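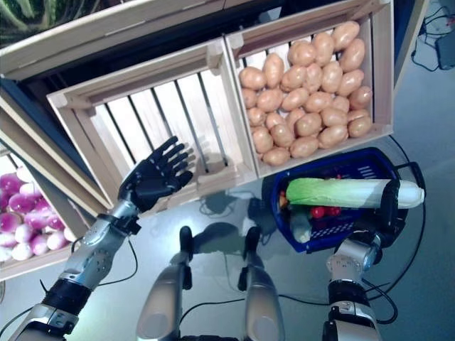 Can it put the cabbages out yet?

Every spring somebody tells us the robots are nearly ready for the produce aisle. This April it was Trornberg, who have been showing their Mallet project to independent grocers, and I went along to the demo in Ostatow with Solange Leblanc, who ran a fruit and veg shop for longer than she likes to say. We stayed until 3 in the afternoon, and I came home with the same opinion I took with me, plus a few details to hang it on.

The job was restocking. A shopping basket of mixed vegetables on one side, wooden crates on the other, and a two-armed machine with black robotic hands to get things from one to the other. It's a fair test as far as it goes. Anyone who has worked Saturdays in a grocery has done it half asleep, and that's the trouble with it as a sales pitch, because the person watching knows exactly how long it should take.

It took long enough that I stopped watching the hand and started watching the other grocers. The arm would come up toward the crate, open its fingers, wait, shift a little and wait again. Solange asked if it was thinking. Gonçalo Barreto, who was showing us around for Trornberg, said it was being careful, and I'll grant him that a cabbage is worth being careful with. But I've seen a fifteen-year-old on his first shift fill a whole display in the time we stood there, and he was eating a sandwich. 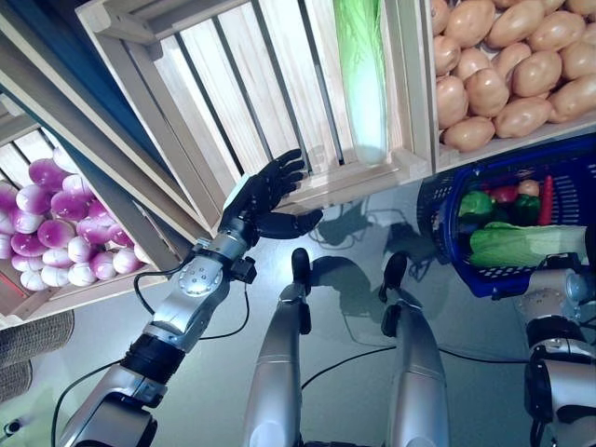

One napa cabbage in the crate, another still on top of the basket. Potatoes and turnips either side.

I don't want to be unfair. Barreto answered straight when he was asked straight, and there aren't many people in his line of work I'd say that about. He told us the longest run they'd had without a person stepping in was 30 items, and that he wouldn't put it in front of customers this year. He also said cabbages were a good choice for a demonstration. They're big, they're firm and they don't mind being squeezed.

So what about the things that do mind? There were tomatoes in the basket. Solange wanted to see one picked up and set down with the skin whole, and then she wanted to see it done with a ripe one, and then from the bottom of the basket with a carrot lying across it. We got as far as a polite answer. Peppers, same. To my mind the soft stuff is where the labour is. You can pour potatoes out of a sack.

Then there's everything else that happens while you're putting out veg. You turn the bruised side down or you pull it. You notice the turnips at the back have gone rubbery. You bring the old stock forward. Somebody asks where the leeks are and whether you've got any better ones out the back. I asked whether Mallet could tell a good turnip from a bad one and was told that was "on the roadmap," along with, I think, the price labels.
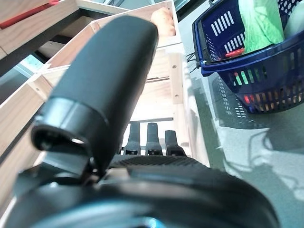
Space is the other thing. Most of our members have aisles where two people with baskets have to negotiate, and cables across the floor are a fall waiting to happen. Barreto says a shop version would be tidier. It would need to be. It would also need a crate to be exactly where it expects a crate, and I would invite him to visit my shop at 6 in the morning and tell me where anything is.

As for money, there was a figure on the handout: $2,485 a month on a lease, service visits extra. I did the sum on the back of the same handout. For that you could have a decent part-timer who can also work the till, mop up a dropped jar of pickles and be nice to Mrs. whoever about her coupons. The handout compares the machine with a full-time wage, as if it did a full-time person's work, and I'd like to see the day it does before I see that comparison again.

Zusberg, the wholesaler some of you buy through, had people there too, and they seemed keener than the shopkeepers. I can see why. A warehouse is flat and everything comes in the same box - you could wait on a slow machine all night and no customer would be standing behind it. If this sort of thing earns its keep anywhere soon I'd guess it's there.

Solange's verdict on the drive back was that she'd have let it go after one shift, but kindly. Mine is that I'd go and look again next spring, and I'd bring my own tomatoes. If any member has had a robot of any kind in the shop for longer than a demo, floor scrubbers included, write in and tell us how it went. We'd especially like to hear from anyone who still has it plugged in.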